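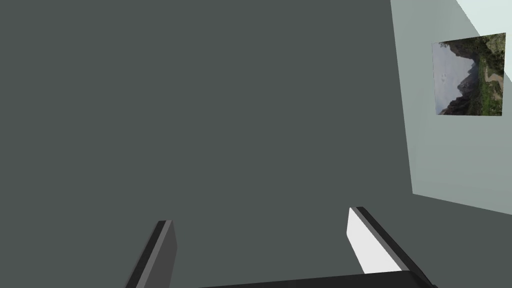
Progress Report to the Bovstead Fund: Kindale Home Repair Program

Last updated: 29 Oct 2020

1. Purpose of the grant

The grant supports small repairs in older rental homes in Kindale and Plustumeck, with priority given to damp, drafts and unsafe steps. The present report covers work completed through the end of September.

2. Work completed

Repairs were finished in 152 homes, against a target of 154. The two remaining homes are in Plustumeck, where the owner has asked for a later start. Crews recorded 1,964 hours on site. Most of the time went to replacing window seals and refitting outside doors — jobs that were often larger than the first inspection had suggested.

Moriarty, the contractor for roof and gutter work, has met its schedule in Kindale. Work in Plustumeck began three weeks late owing to a delay in permits. The permits are now in place and no further delay is expected.

3. Spending

Labor costs are in line with the approved budget. Spending on materials is slightly above plan, mainly for timber and exterior paint. The difference has been met from the reserve line, as the grant terms allow. Travel costs are below plan.
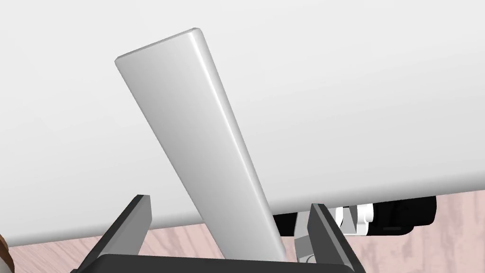

Will the program need more money to finish the two remaining homes?
The remaining balance covers both homes, including final inspections. No additional funds are requested for this grant period.

4. Next steps

Final inspections in Kindale will continue through the winter. Tenants will receive a short survey on heating use and comfort, and the results will be sent to the Fund with the closing accounts. We also ask the Fund to confirm whether receipts under the small purchases line should be submitted in full or in summary form.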